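Notebook, living room setup, February 2022

Task today: pick up the pink cushion in front of the sofa with both arms, by remote control, and put it on the seat. I drove, Réka kept the log. The recording tool is still the old Tideck build, so episode names are typed by hand.

First I practiced turning the base with the cushion held between the arms. I turned too fast. The head view becomes almost useless at this speed and I steered by memory.

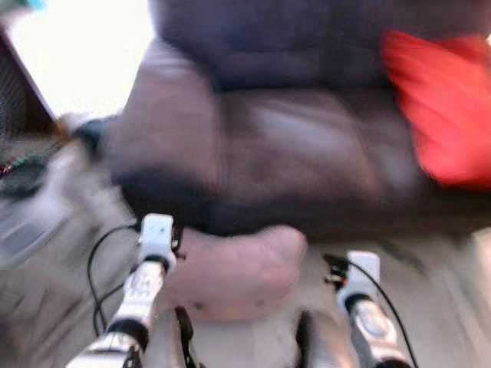 Head camera during a turn, cushion between the arms, red one on the seat.

After this I set the base speed limit lower and started to record. Plan was 20 episodes. The difficult part is the squeeze. If I close the arms too much the cushion bends in the middle and the ends bunch up, and the policy will learn this shape as normal. With less pressure I am afraid to lose it on the way up - no force feedback on my side, only the picture.

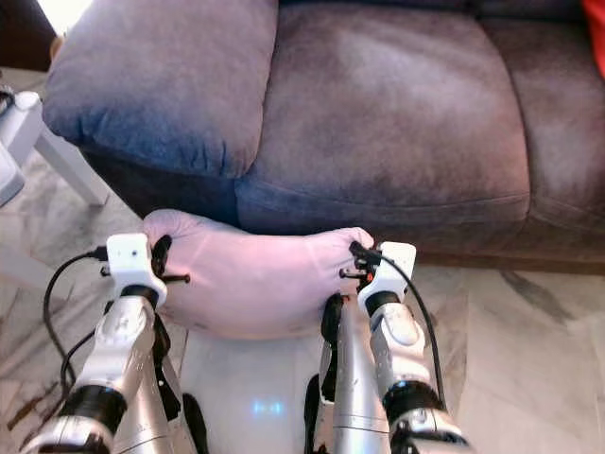
Haris wrote under my first upload that he would keep the hard squeezes in the set, but with their own label, so we can train with and without them and compare. Agreed. I added a column "grip" to the sheet: soft, medium, hard.

For the approach I now bring both grippers to the sides first, stop for a moment, and only then close. The stop gives a clean point to cut the episode in two parts.

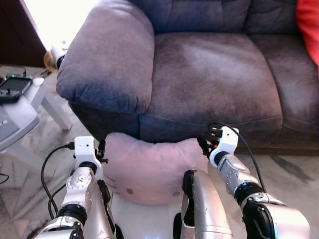 I also tried to close one side before the other. It feels easier for the hand but the cushion rotates, so I marked these three episodes as "do not use".

The wrist view needs more attention than I gave it. Close to the sofa the dark fabric takes most of the picture, and I could judge the depth only from where the finger tips are.
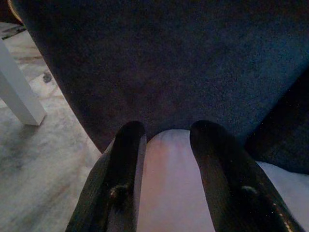
According to Oleksandra, the wrist exposure should be fixed by hand before each block, or the sofa color will drift between episodes. I had it on automatic the whole time. To check: how big is the difference between the first and the last episode.

Next: seven more episodes with the soft grip, same start position, exposure fixed. Ask Valdir for the new Tideck build.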